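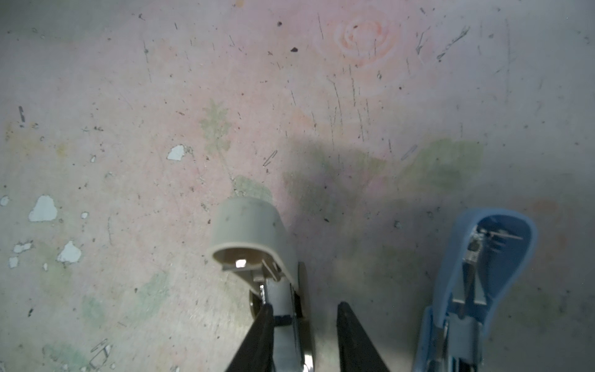

Two staplers, one off-white and one light blue.

I want to say something nice about paper, and I know how that sounds. My apartment building in Prarkport moved all its notices to an app last July, and I haven't read one since. I'm not proud of that. But there are 114 units here, and when the laundry room closed for repairs, half my floor showed up with full baskets anyway - me included!

The old notices were a couple of sheets stapled together by the mailboxes. You read them while you dug for your keys. People wrote on them too (mostly complaints about parking, some pretty funny). I get up to 200 alerts a day on my phone and I swipe them all off the same way. Keep the app, fine. Just put the sheet back up by the mailboxes as well.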